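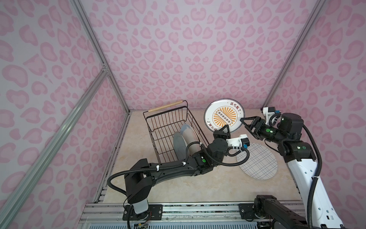
Wendy Sedgwick wrote in to ask whether the plates should go in facing the same way, as her patterned ones seemed to catch on the plain ones behind. They should. Stand every plate with its face towards the same end of the basket and leave a gap wherever a rim is raised.

4. Loading and unloading plates

The Stornen basket holds plates on edge. It is meant for draining after washing up and for keeping everyday plates on the worktop between meals. Fit the basket as shown in section 3 before you start.

Loading

1. Place the basket on a flat, dry worktop, at least 15 cm from the hob.
2. Clear a space beside the basket where plates can lie flat while you sort them.
3. Put the largest plates in first, at the far end. Hold each plate by the rim and lower it until the edge rests on the bottom wires.
4. Let the plate lean back gently. Do not force it between wires that are too close for it.
5. Add the smaller plates in front, all leaning the same way.

Note: Mixed sets are fine. Deep plates and pasta bowls take up more room — leave an empty space in front of each one.

Caution: Do not hang cups or pans from the handles. The handles are for lifting the basket only.

Unloading

1. Start with the plate nearest to you.
2. Grip it near the top of the rim and raise it straight up until it is clear of the wires.
3. Lay it flat on the worktop, patterned side up.
4. Check the foot of the plate for water before you stack it. Wipe if needed.

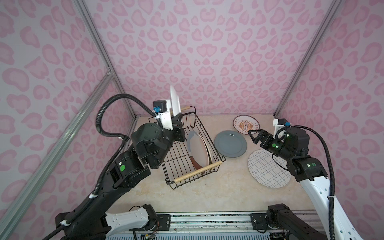
Fig. 7. Plates in the basket and laid flat beside it.

If a plate sticks, do not twist it. Take out the one in front and try again. Twisting can chip a glazed rim, and chips are not covered by the guarantee.

Sorting by pattern

If you own more than one set, sort the plates on the worktop first and load one set at a time. Plates with printed rims are easier to tell apart lying down than on edge.
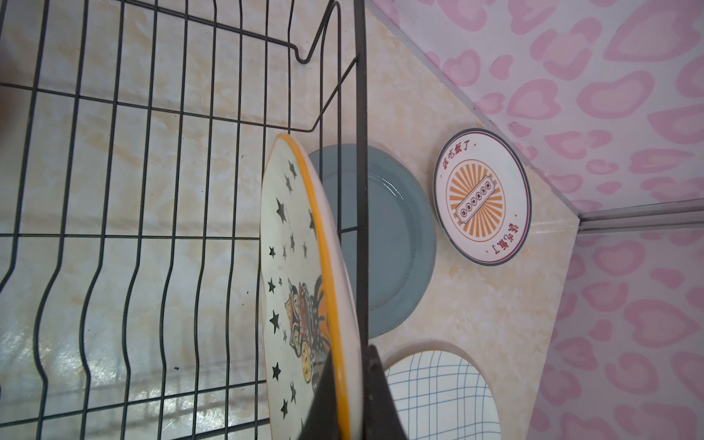 Keep matching plates together in the basket and put any odd ones at the end you reach first. You will then have them to hand for breakfast and snacks, and the full set stays together for the main meal.

Cleaning the basket

1. Remove all plates.
2. Wash the wires in warm water with a little washing-up liquid. Do not use wire wool.
3. Dry at once with a soft cloth, including the joints.
4. Rub the handles with a damp cloth only. Never soak them.

Spare handles are sold in pairs under part number 474.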